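Home | Courses | Handouts | Kitchen Skills | Contact

Kitchen Skills, Session 4: Using the Bottom of the Fridge-Freezer
By Heledd Phillips
December 30, 2024
40 shares | 3 comments

Welcome back! Cold storage is my favourite session of the whole course, and I know how that sounds, but wait until you've sorted a freezer drawer properly and can lay your hand on what you want first time.

Start with the drawer itself. Pull it well forward before you put anything in or take anything out, so you can see the back as well as the front. Things stored behind the first row get forgotten for months (Huw Skyrme found a bag of August blackberries in his last week and was delighted). Clear a bit of table close to the fridge too, and stand your jars and bottles on it while you decide where each one belongs. 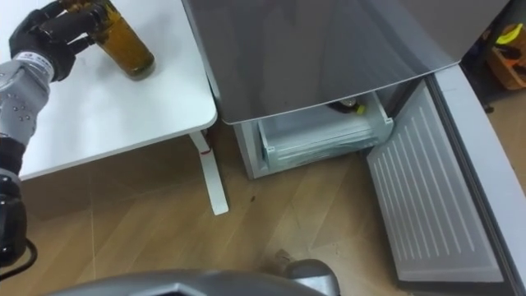 Now, glass. A full jar with its lid screwed down is the classic freezer accident, because anything watery swells as it freezes and the glass has nowhere to give. Leave a good gap at the top, choose straight sides over shoulders, and cool the contents right down first. If you're at all unsure, keep the jar in the fridge and freeze the food in a tub. Tubs are lovely things!

Drinks come up every term. Yes, you can freeze cold tea, and it makes wonderful ice cubes for a jug of more cold tea. Pour it into a tray, or into a small tub with room to spare. I allow 40 ml of space for every 200 ml of liquid, which is generous, but I've mopped out enough drawers to be generous. A sealed bottle put in "just for ten minutes" is how most of that mopping began.
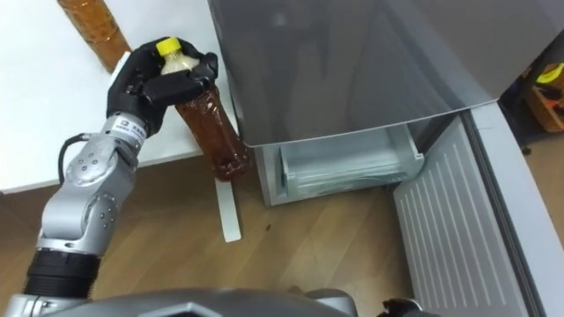 Lay bottles down only if the cap is one you'd trust over a clean shirt. Otherwise they go upright in the door of the fridge, where you'll drink them anyway. Keep the freezer door open for as short a time as you can, and push the drawer fully home before you close it.

For next time: empty one drawer at home, write down what was in it, and bring the list to Room 203. Eleri Mostyn has the spare labels and freezer pens if you missed out.

Previous | Next | Back to Handouts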